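Guides > Dullbridge Episode Companion > Part 3: Setting up your catch-up list

Last updated: March

Print this page | E-mail this page

3. Setting up your catch-up list (and keeping the spoilers out)

Right, so by now you've made your account and picked a screen name, and you've probably already peeked at the Clodine page and found out something you didn't want to know. Sorry! I should have put this part first. It's the bit that tells the Companion how far through Dullbridge you are, so it can hide everything you haven't watched yet.

There are 2,898 episodes in the Companion at the moment and I've written up 2,675 of them properly, with scene lists and who-knows-what notes. The rest just have a title and a one-line blurb. They'll still work in your list, they just won't tell you much when you tap on them.

3.1 Tell it where you're up to

1. Log in and open My List from the menu at the top left.

2. Tap Set my place. A box comes up asking for an episode number.

3. Type the number of the last episode you finished. If you turned it off at the second ad break, put in the one before.

4. If you don't know the number (fair enough), tap I don't know the number and choose a storyline instead. You'll get a list of big moments in order, starting with the bakery fire and going right up to the current season. Stop at the last one you remember and pick that.

5. Tap Save. The page reloads and everything past your episode turns grey.

Caution: The big moments list in step 4 is a spoiler all by itself. Scroll slowly. It shows five at a time, and I made the More button small on purpose after Neelam Shukla wrote to me, very upset, having learnt about both Šimko weddings in one go.

Note: The numbering follows the original broadcast order. Some of the repeat runs stuck two half-hours together and called it one episode, so if you're watching those your numbers will drift away from mine. Go by the episode title and you'll be fine.

3.2 Choose your spoiler level

There are three levels and you'll find them under Settings, then Spoilers.

Strict hides everything after your place, including cast lists and the little family trees. Character pages will look pretty bare early on and some won't open at all.

Medium hides the plots but leaves the cast lists alone. You'll be able to see that an actor stays on until a certain season, and if you're the sort of person who works out a murder from that (I am), go for Strict.

Off shows the lot. I use Off, but then I've been watching this show since Clodine still ran the caravan park and everybody thought her twin was dead.

1. Pick a level.

2. Tick Apply to search as well. It isn't ticked when you first open the page, and it should be – I'm working on it.

3. Tick Apply to e-mails if you get the newsletter.

4. Save, then go back to any character page and check it looks the way you want.

If a page still shows you something it shouldn't, refresh it once. Your browser may have hung on to the old version. Still there after that? Use the Report a spoiler link at the bottom of the page and tell me which episode you're on.
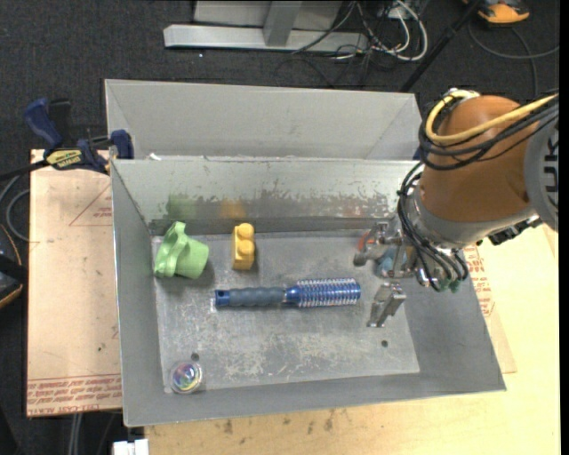
The other thing people ask me about at this point is the forum, and whether the spoiler level covers that too. It does and it doesn't. Threads carry an episode number in the title, and anything past your place gets folded away. What people type inside an older thread is up to them, though, and there's always one person who wanders into a chat about the first Dunov will and mentions the third. Lech Kołodziej looks after the forum with me and he's quick with the delete button, but he does sleep.

3.3 Build the list itself

You can watch the whole thing in order, and good on you if you do, but most people come to the Companion wanting to follow one family or one feud. For that you want a filter.

1. Go back to My List and tap New list.

2. Give it a name. Keep it short or it runs off the side on a phone.

3. Under Follow, choose a character, a family or a storyline. You can add as many as you like. Two is comfortable. Once you've got four or five you're more or less watching the entire show again.

4. Under Skip, choose anything you can't stand. The amnesia year is the popular one here. You can also skip dream episodes, clip shows and Christmas specials.

5. Tap Build. It takes a little while for the longer families, so leave it alone until the bar reaches the end.

6. Have a look at the total up the top. If it's more than you want to take on, tap Trim. It'll drop the episodes where your people only have one scene.

To give you an idea, Clodine and Šimko together, trimmed, from the night he comes back to town through to the courthouse steps, comes to 80 episodes. I did it over one winter with a blanket and a lot of toast, and I still think she should have walked out when she found the letter.

Caution: Trim doesn't know which scenes matter. Šimko has exactly one scene in the episode with the ferry, he says five words, and the next two months make no sense if you miss it. I've marked 23 of those tiny-but-important episodes with a star and Trim will leave them alone. If you reckon I've missed one, tell me, and tell me why. I enjoy those e-mails.

3.4 Marking episodes off

1. When you finish an episode, tap the circle beside it. It fills in and your place moves along.

2. To undo, tap it again. Your place moves back and the spoilers fold themselves away.

3. To mark a whole batch, tap Select, then the first one, then the last one, then Done.

Note: If you're running more than one list, your place is worked out from the furthest episode you've ticked in any of them. So if you've jumped ahead with the Dunovs, the Companion assumes you're happy to read about everyone else up to then as well. You can change this under Settings by ticking Keep lists separate. I'd turn it on before you start your second list – switching it over later means setting each place again by hand.

3.5 Sharing with someone at home

If two of you watch together but one keeps sneaking ahead, you can each have your own place on the same list. Open the list, tap Share, and enter the other person's screen name. They'll get a message and need to accept it. After that you'll see two coloured dots down the side, one each.

Be warned, the dots show the time as well. My sister got caught out at 2 am, four episodes in front, on the Dunov inheritance.

Part 4 covers the newsletter and how to change your screen name.

Print this page | E-mail this page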